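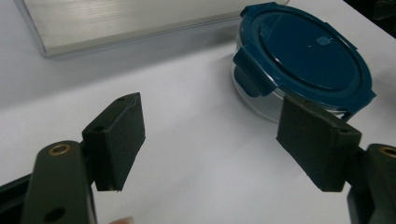 1. Introduction

This report presents the results of a student project on household food waste in the town of Prirnska. The project was completed as part of the second-year course in Consumer Studies at Nazarenko College. Its purpose was to find out which foods are thrown away most often, at what point in the week this happens, and whether simple changes in storage lead to less waste.

2. Background

Most households in Prirnska shop once a week, usually at the Edau supermarket on the ring road or at the covered market. The town introduced separate collection of food scraps in January, and residents now pay by the weight of their general trash. Earlier student work at the college dealt with packaging only. Cooked leftovers were left out of that work and are included in the present study.

3. Method

A printed questionnaire was delivered to 500 households in the Bodberg district. Bodberg was chosen for its mix of apartment buildings and single-family homes. From the households that replied, 38 agreed to keep a kitchen diary for four weeks. They recorded each item thrown away, its weight in grams, and the reason. During the first two weeks they followed their normal habits. During the last two weeks they were asked to store leftovers in lidded containers, write the date on a strip of tape, and keep them on the middle shelf of the refrigerator.

Liquids were not recorded. Peelings, bones and coffee grounds were entered on a separate page and are not treated as waste in this report.

4. Results

Bread was the item listed most often in the diaries, followed by salad greens and cooked rice. By weight, cooked leftovers came first. The most common reason given was "forgot it was there." Larger families threw away more in total but less per person than people living alone.

In the second half of the study, entries for cooked leftovers fell in most diaries. Entries for bread did not change. Several participants noted that the date label was more useful to them than the container, and two stopped using the tape after a few days.

5. Limitations

Participants volunteered and may have been more careful than the average resident. Kitchen scales were not supplied, and some weights were estimated. One diary was returned with the third week missing; it was kept in the count of items but left out of the weight totals.

6. Recommendations

The project group recommends that the town include a sheet of date labels with its next delivery of scrap bags. A follow-up study should look at bread separately and should run through at least one holiday period.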